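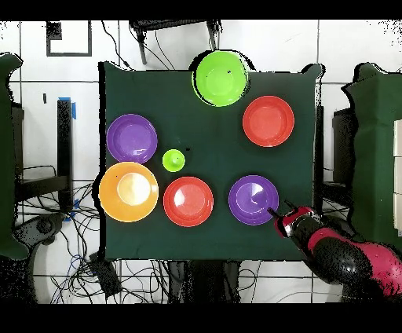
I have finally given in and bought coloured plates, and I am so happy about it that I'm going to write a whole post on the subject. You've been warned!

For years I was a plain white crockery person. I had a set from a shop in Clendilen that did for everything, and I told anyone who'd listen that food looks best on white. Then my niece came to stay in May, took one look at lunch and asked where the colours were. Fair question. I didn't have an answer, and by the end of that week I was standing in the homewares place at Guvcombe with my arms full of plastic.

So now there's lime green, purple, orange and a red that leans a bit towards orange in some lights. I didn't buy a matching set, I bought them as odds and ends out of the bins, which means the sizes don't agree with each other. The big orange one has turned into the serving plate (sandwiches, cut fruit, anything people reach across for) and the two purple ones get fought over. The little lime cup was an afterthought at the till and I love it the most. It's the perfect size for a few sultanas or a dollop of dip.

The dark green table cover came later. I tried the plates on my old cream cloth first and they looked fine, cheerful enough, but on the dark green they absolutely sing. Orange and purple especially. I'd never have picked dark green on its own, it always made me think of card tables and my grandfather, but now I wouldn't swap it. My friend Nuria Hadgu has a navy one and swears by it, and we've agreed to trade for a fortnight and see who wants theirs back.

What I didn't expect was how much fun the setting out would be. With white plates I'd just deal them around like cards, one per chair, done. With these I fiddle. I put the two reds at opposite ends, then decide they look lonely and move them in again. Lime goes near the top because it's the brightest and it pulls your eye up. Purple goes next to orange whenever I can manage it. Then somebody comes along and shifts the lot to make room for the salad and I start over, quite cheerfully.

A few practical bits, for those who asked after my last post:

They do shine. If you eat under a bright overhead light, or you like taking photos of your lunch (guilty), you'll get a big white glare spot right in the middle of the plate. Moving the table a little way helps. I've stopped minding.

I wash mine by hand with a soft cloth. The rough side of a sponge left fine scratches on one of my old picnic bowls and I'm not going through that again.

Tomato sauce will stain plastic if you let it sit. Bicarb paste, 30 minutes, rinse. Wanda Boateng from my Hustine craft group taught me that one and it got nearly all of it out.

I wouldn't stack them hot from the sink either. Let them dry on a rack or they stick together and make a horrible sucking noise when you pull them apart.

Next on my list is a yellow one. I saw the exact shade at the Oyelaran market, a proper egg-yolk yellow, and dithered, and when I went back around the stall had sold it. If you spot one in a medium size, please leave me a comment and tell me where!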